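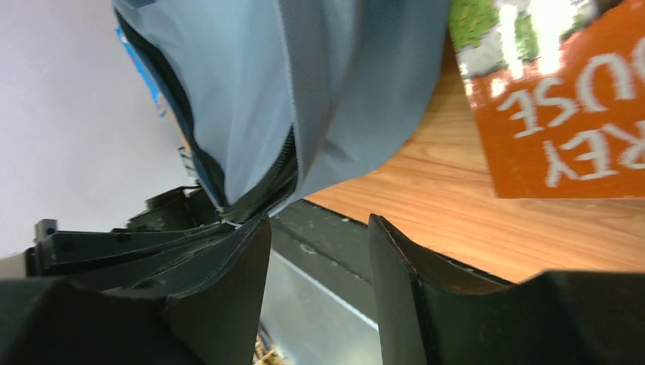 Vekanel Public Library, summer services update. Posted July 2, 2024.

1/ The Eller Branch has extended its evening hours. The reading room and the study tables on the second floor are now open until 10 p.m.

2/ Patrons may borrow up to 4 items without a library card by showing proof of address. Bags may be kept at your seat while you work.
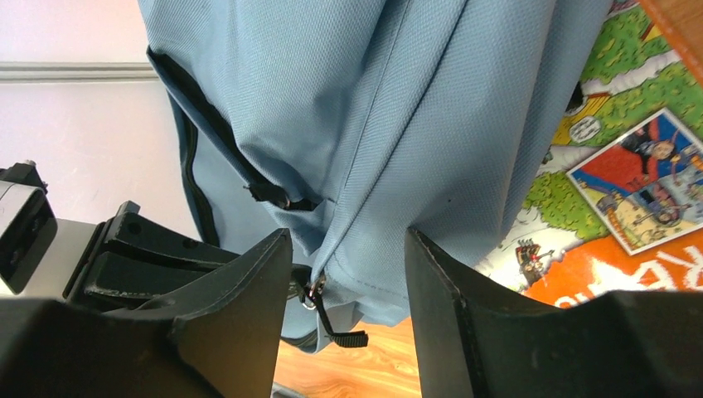

3/ The June book drive at the Dhanial Branch brought in 494 titles. Sorting is under way, and children's books will be shelved first.

4/ Light refreshments are permitted in the Brusier Room only. Please return cups and plates to the counter before leaving. 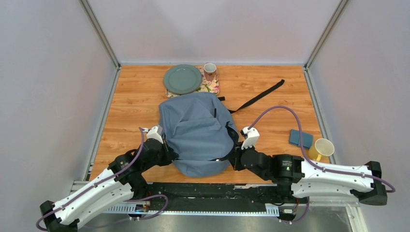
Danish Magsi replied: Will the later hours continue once school starts, or are they for summer only?

5/ The extended hours are approved through the summer. A decision on the fall schedule will be posted on this account.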